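Danko notebook – wheels, gripper fingers, one bad cable
2018-02-11

Quiet Sunday in the shop, so I finally gave Danko the going-over I've been promising since the Romari visit. Hour counter read 1,307 when I powered up.

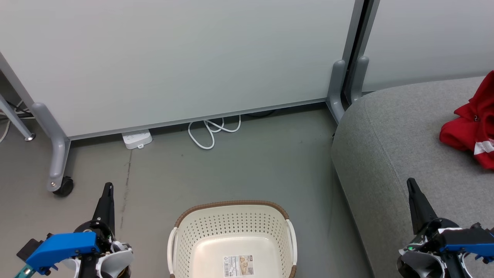
First job was the left gripper. It's been closing a hair late compared to the right one and I'd been blaming the software (sorry, software). Took the finger off its bracket and found one of the 2 mounting screws had backed out almost a full turn – you could wiggle the finger with your thumb! Cleaned the threads, put a dab of the blue threadlocker on both, snugged them up and ran the open/close test 176 times while I ate lunch. No lag, no clicking. I did the right-hand screws too while I had the driver out. They were fine, but now both sides are the same age and I don't have to remember which is which.

Then the wrist cable on the right arm. Plellisik sent us the longer one in the fall and I never liked how it rubs when the elbow folds all the way in. There's a shiny spot on the sleeve now, about where I figured it would be. Wrapped it in spiral tubing and moved the tie point one hole up toward the elbow. With the arm folded there's still slack, and at full stretch it doesn't pull. I'd still swap it for the short one if we can find it. Has anybody seen it? It was in the Gomodau box, and the Gomodau box is not where the Gomodau box lives.

Wheels: hair. So much hair. Pulled a wad out of the rear left that was the size of a walnut, and Danko rolls straighter for it. Drift over the long run was 228 mm last time I measured, and I haven't re-measured because the tape is missing too (see above, same box probably).

Head camera calibration passed on the second try. The first one failed because I'd left the old board size in the config, my fault.

Still to do:
– re-measure drift once the tape turns up
– grease the lift column, due in March
– look at the left finger screws again after a week of normal running
– order more spiral tubing, I used the last of it

Parked and charging, arms in the rest pose, e-stop pressed in. Twist it before you start or you'll get the same error I got this morning and stare at it for ten minutes.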